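Cómo lavar y guardar una manta de forro polar sin que se apelmace

Publicado el 2021-08-15 en Hogar Zutura

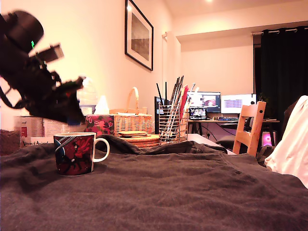
El forro polar aguanta bien los lavados, pero se estropea por dos motivos muy concretos: el calor y el suavizante. El primero aplasta la fibra y la deja áspera; el segundo forma una película que la endurece con el tiempo. Los pasos que siguen sirven para mantas de sofá y de cama individual. Las de lana van aparte.

Qué se necesita

Detergente líquido suave, un cepillo de cerdas blandas, una funda de algodón y un tendedero ancho. Yo uso el detergente neutro de Jitus, pero sirve cualquiera que no lleve blanqueante.

1. Sacudir y cepillar

Sacude la manta al aire libre, primero por un lado y luego por el otro. Después pasa el cepillo en seco, siempre en la misma dirección. Los pelos de gato salen mejor con un guante de goma apenas humedecido.

2. Tratar las manchas

Las de café y té se tratan con agua fría y unas gotas de detergente. Se presiona con un paño blanco, sin frotar, y se deja actuar un rato. Si la mancha es de grasa, cúbrela con maicena toda la noche y cepilla por la mañana. Con la cera de vela conviene esperar a que endurezca y levantarla con el canto de una cuchara.

3. Lavar

Programa delicado, agua fría, centrifugado corto. La manta va sola o con prendas del mismo tejido; las toallas sueltan pelusa y luego cuesta quitarla, sobre todo en colores oscuros. Pon la mitad del detergente que indica el envase. En lavadoras de carga superior, como mi vieja Adau, hay que repartirla alrededor del tambor para que no se desequilibre.

4. Secar

Extiéndela en horizontal, a la sombra. Si la cuelgas, dobla la manta por el centro sobre dos cuerdas —una sola deja marca— y dale la vuelta a media tarde. Secadora solo en frío, y nunca si la etiqueta lo prohíbe.

5. Cepillar otra vez

Con la manta todavía un poco húmeda, pasa el cepillo por las zonas aplastadas. Es el paso que más se nota al tacto.

6. Guardar

Enróllala en lugar de doblarla y métela en la funda de algodón. Las bolsas de vacío ahorran sitio, pero la fibra tarda mucho en recuperarse. La mía sale del armario en diciembre y pasa antes una noche en el respaldo de una silla.

Frecuencia

Una manta de uso diario se lava una vez al mes en invierno. Si duerme un perro encima, cada dos semanas.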